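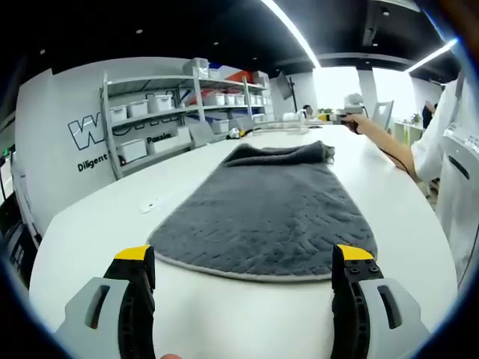

Term Project Report: Two Months with the Gandano Hand-Held Gripper Kit

1. Why we picked this kit

Our course asked each group to choose a robotics product that a small lab could really buy, use it for a while, and write up whether the money was well spent. We chose the Gandano kit from Cledari, partly because it was the one we kept hearing about and partly (we may as well admit it) because it arrived sooner than the others would have. The kit is a pair of hand-held grippers with cables and recording software called Luik, and our department paid 900 dollars for it.

2. The task

We settled on towels. A plush gray towel with a folded flap sounds like the easiest thing in the world to handle until you try it with two jaws, and then you find yourself thinking very hard about where a corner is. One person holds each gripper, or one person takes both, and you fold the towel on a long white table while Luik records every pass. By the end we had 1066 recordings, of which 106 had to be thrown out, mostly for cable snags and a few for plain clumsiness on our side.

3. What we liked

The yellow fingertips are a lovely touch. They stand out well against dark cloth, and when we went back over our recordings it was easy to tell where the tips were. The black jaws behind them held up to all our squeezing, and setup took one of us a single afternoon, lunch included.

4. What we liked less

The cable runs down along your arm, and after an hour you do start to notice it - we ended up taking breaks more often than we had planned. Thick folds were also harder than thin ones. With a doubled edge we often pinched only the top layer and had to start that pass over. The printed manual covers this in one short paragraph, and we would have been glad of a whole page.

5. Would we buy it again?

Yes, for a group of our size, with a longer cable and a second set of fingertips in the order from the start. We hope to try pillowcases in January.

Related reports
Bistar Tabletop Arm: A First Look
Choosing Bins and Shelving for a Shared Lab
Getting Started with Luik

This site uses cookies to remember your settings. Accept | Learn more

Contact the project office | Back to top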